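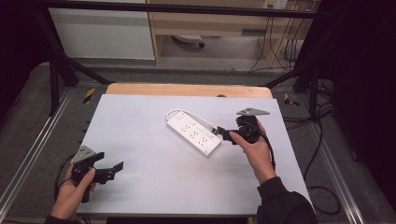

Recording plug insertion with hand-held grippers

This page covers one task from start to finish: picking up a plug and putting it into a power strip, recorded with a pair of hand-held grippers. It assumes your rig is already assembled and both grippers show up in the recorder. If they don't, go through the setup page first.

We collected 353 usable episodes of this task for the Arolen policy. The steps below are the ones we settled on after throwing out most of our first batch.

What you need

Two hand-held grippers, left and right, with their tracking plates fitted
A head camera aimed at the tabletop board
A power strip with a switch and its own cord
A plain board to work on
The recorder software (we use Rumovness, but any recorder that stamps all streams from one clock will do)

The strip stays unpowered the whole time. Its own plug is the one you will be inserting, so nothing is live at any point. Don't swap in a second appliance and plug the strip into the wall to make it look more realistic.

Step 1. Check the head camera

Stand where you will work and look at the live view. Both grippers should be visible when your hands are at rest near the sides of the board. You should also see the whole board, including the far side. If your forearms cover the strip when you reach for it, raise the camera a little and check again.

Lock the exposure. White plastic on a light board washes out easily, and the slots in the sockets need to stay dark enough to read. Auto exposure will change when your sleeves move in and out of view.

Step 2. Sort out the gripper cables

Run each cable back along the wrist and let it drop off the near side of the table. Leave enough slack to reach the opposite corner of the board. Open and close each gripper fully, then turn your wrist both ways. If you feel a pull, fix it now. A tugging cable shows up in the data as a small drift at the end of every reach, and the policy will learn it.

Wear plain dark sleeves. Roll nothing up halfway through a session.

Step 3. Place the strip

Start with the strip near the middle of the board, set on a diagonal. Lay the cord down in a loose curve with the plug head somewhere the right gripper can get to it. Don't straighten the cord or tuck it under the strip.

Change the layout every episode. We rotate the strip, move it a few inches, and drop the cord again so that it falls differently. Shiyu Qin wrote a short script that prints an angle and a target socket before each take, and it helped a lot. Left to ourselves we kept using the same corner socket.

Step 4. Record one episode

1. Bring both grippers to rest, open, at the sides of the board. Start recording and hold still for one second.
2. Move the left gripper to the strip and hold the body steady. Keep the finger off the switch.
3. Close the right gripper on the plug head. Grip the head itself, never the cord.
4. Lift, turn the plug to line up with the target socket, and pause briefly above it.
5. Push straight down until the plug is seated.
6. Open both grippers, return to rest, hold for one second, and stop.

Work at an even speed. Most of our good takes run 13 seconds. Very fast takes blur at the moment of contact, which is the part you need most.

If you miss the socket, back off and try again in the same take. Keep up to two retries. These episodes are useful because the policy will miss too. If the plug falls off the board, stop and discard.

Step 5. Label and review

Tag each take right after recording it: success, success with retry, or discard. Waiting until the end of the session doesn't work. Wanting Pan reviews ours in blocks of 40, playing the head camera next to the gripper opening signal. She looks for dropped tracking, hands entering from the wrong side, and takes with no still period at the start.

How many episodes

Our first usable policy came from nearly 600 recorded takes, before discards. It picked up the plug reliably well before it could insert it. If you are short on time, spend it on the last two inches of the motion, with more socket positions and more strip angles.

Common problems

Plug slips when pushed: grip it lower and closer to the prongs, or replace worn finger pads.
Tracking drops out on one side: you are probably tilting the plate away from the camera. Turn from the elbow.
Strip slides on the board: press with the left gripper before the right one makes contact. Don't tape the strip down.
Streams out of sync: restart the recorder and record a few open and close motions as a test before going on.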